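Cherche 2 personnes pour finir un robot à deux bras, atelier partagé Brerberg

Bonjour à tous, on est deux (Kamlesh Pal et moi) à monter un robot à deux bras sur notre temps libre, nom de code Urkitis. Mécanique ok, câblage presque. Manque du monde pour la suite : réglage des mains, et surtout des heures de manip.

Ce qu'on cherche :
- quelqu'un à l'aise en Python, ou C++, peu importe, qui n'a pas peur de reprendre du code mal rangé (le mien)
- quelqu'un de patient pour la téléop. Pas besoin de diplome. Jeux vidéo, couture, maquettes, tout nous va

En ce moment on travaille sur la prise de petits cubes de couleur posés sur la table blanche, main gauche d'abord, la droite ensuite.
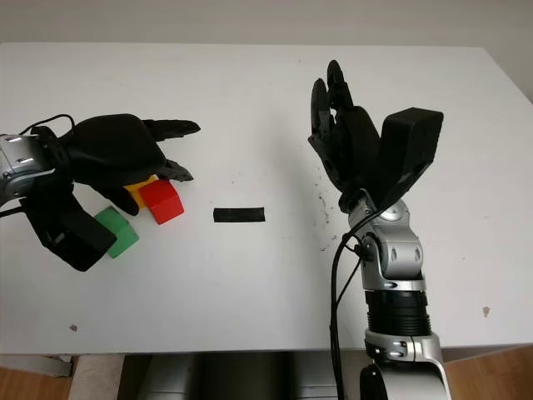

Le but d'ici mai : trier par couleur, puis empiler, puis passer un cube d'une main à l'autre. On a 114 essais enregistrés, il en faudrait 379 avant de relancer l'apprentissage. Donc oui c'est répétitif, autant le dire tout de suite.

Côté pratique : dimanche à partir de 14h, séances de 3h max. Bénévole. Adhésion atelier 30 euros l'année, on la paye pour vous. Budget matos du projet 2650 euros, déja bien entamé, donc pas de défraiement, désolé. Café oui.

Cheveux attachés, pas de manches larges près des bras. L'arrêt d'urgence on vous montre en premier.

Pour venir voir : mot à Trilok Dwivedi, casier Dranton à l'entrée, ou passer direct un dimanche. Dites juste ce que vous savez faire et vos dispos. Pas de CV svp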